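Tarkitz Entertainment Desk
Setup Guide, Section 6: Celebrity Profiles and Interview Embargoes

Applies to desk editors and site administrators. Complete Section 5 (User Roles) before you start. Reporters can view profiles but cannot create, merge, or delete them.

6.1 Before you begin

You need the following:

An account with the Desk Editor role or higher.
The feed key issued by your picture and wire supplier. If your supplier is Dastden, the key is on the Account tab of the supplier portal.
Outbound access on port 2717. If the port is closed, the feed connects but no items arrive.

6.2 Creating a profile

A profile collects every story, gallery, and interview that concerns one public figure. Stories are matched to it by name and by alias.

1. Open Desk > Profiles and select New.
2. Enter the name as it should appear in headlines. Do not add titles or honors to this field.
3. Enter aliases one per line. Include stage names, married names, and former band credits.
4. Set Accent Matching to Loose if the name contains accented letters or ñ. With Loose selected, Penalver and Peñalver return the same results.
5. Select a category: Music, Film, Television, Stage, Reality, or Royal.
6. Select Save. The profile number is shown at the top of the page.

Note: A profile for a band or a couple must be created as a Group. Groups do not have an alias field. Aliases are read from the member profiles.
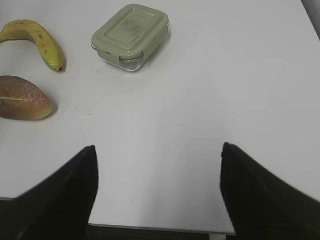 7. To link related people, open the Relations tab and choose Add. The relation types are Spouse, Former Spouse, Partner, Former Partner, Parent, Child, Sibling, and Co-star.
8. Enter a start month for each relation if it is known. Leave the field blank if it is not. Do not enter an estimate.
9. Select Publish Relations only after the desk has confirmed them. Unpublished relations are visible inside Tarkitz and do not appear on the site.

Caution: Changing Spouse to Former Spouse updates the fact box on every published story that carries the profile. The change cannot be undone in bulk. To limit it to new stories, clear Update Archive before saving.

6.3 Children and private individuals

Any profile with a Child relation opens with Name Display set to Off. Leave it off unless the legal desk has approved the name. With the setting off, the fact box shows the relation type only.

Private individuals should not be given a profile. Mention them in the story text and mark the mention with the Private tag, which removes it from search suggestions.

6.4 Setting an interview embargo

1. Open the interview in the story editor and select Rights > Embargo.
2. Enter the release time. Times are stored in the time zone of the site, not of the user.
3. Under Scope, choose Full Text, Quotes Only, or Pictures Only.
4. If another publication holds first rights, enter its credit line exactly as supplied.
5. Write the display headline. The limit is 75 characters, including spaces. Longer headlines are saved but cannot be scheduled.
6. Select Lock. A padlock is shown beside the story in the desk list.

Note: The lock does not cover social posts that have already been queued. Clear these in Clikov before you lock the story.

The desk list refreshes every 300 seconds. To see a lock sooner, reload the page by hand. 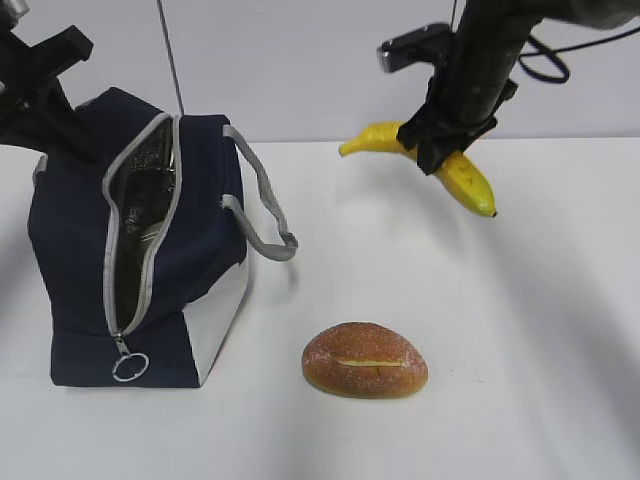

Figure 6-2. Yellow toy banana in a black gripper above a white tabletop; navy blue lunch bag at left.

6.5 Lifting an embargo early

1. Confirm in writing that the rights holder agrees to early release.
2. Open Rights > Embargo and select Lift.
3. Attach the written confirmation. PDF and plain text files are accepted.
4. Enter your password and select Confirm.

The story moves to Ready. It is not published until an editor selects Publish.

Caution: Do not copy an embargoed interview into a new story to get past the lock. Copies do not carry the embargo and can be picked up by the partner feed as soon as they are saved.

6.6 Error messages

Error 2928: The profile name matches an existing alias. Search for the alias and merge the two profiles, or remove the alias from the older one.

Relation conflict: Two open Spouse relations exist on one profile. Add an end month to the earlier relation.

Credit missing: The embargo has a rights holder but no credit line. Return to step 4 of 6.4.

Feed idle: No items have arrived from the supplier. Check the key and the port setting listed in 6.1, then restart the feed from Admin > Sources.

For merging duplicate profiles, see Section 7.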